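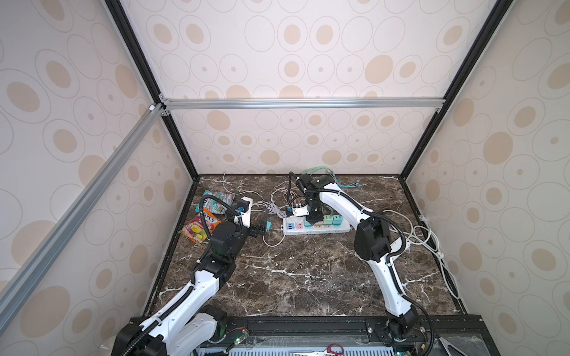

*Open day, bench two: both arms at the power strip, charger plug in the left gripper.*

**Minutes - open day review, Peltomthorpe workshop, February**

Chair: Gearóid Costello. Notes: Rónán Phelan. Also present: two from Stonier, one from Mac Giolla.

**1. Turnout**

We had 344 people through the door, our best open day yet! Gearóid had printed 500 leaflets and the front desk ran out before lunch (the spare box was still in the van). Agreed to print 3000 for the summer, shared with Stonier.

**2. The plug demonstration**

Easily the favorite. People stood three deep at bench two to watch a pair of arms deal with chargers, adapters and a heap of cords, the same stuff everybody has in a drawer at home. Stonier said they got better questions in one afternoon than in a whole trade show - why two arms, how does it know which way up the plug is, what does it do when a cable is in the way. A lot of visitors came back for a second look and brought whoever they'd come with.

Gearóid would like a short talk before each run next time. Mac Giolla offered to write it and keep it under five minutes.

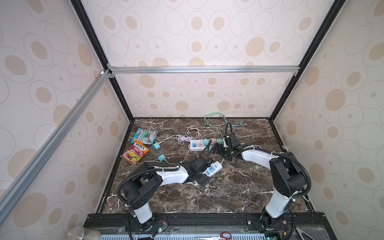
Grundia wrote in afterward that their apprentices talked about the cords all the way home, and asked if a group could come back for a full morning and try setting out the bench themselves. They would also like to hear more about the runs that go wrong. Everyone was very much in favor. Rónán to reply with possible mornings.

**3. Money**

Donations came to 1704, all of it to go toward seating and a second screen so the back row can follow. Stonier to get prices for the screen.

**4. Any other business**

Signs from the parking lot were too small. Mac Giolla has a large-format printer and will redo them.

Meeting closed 4:40 pm. Next one in April, same room.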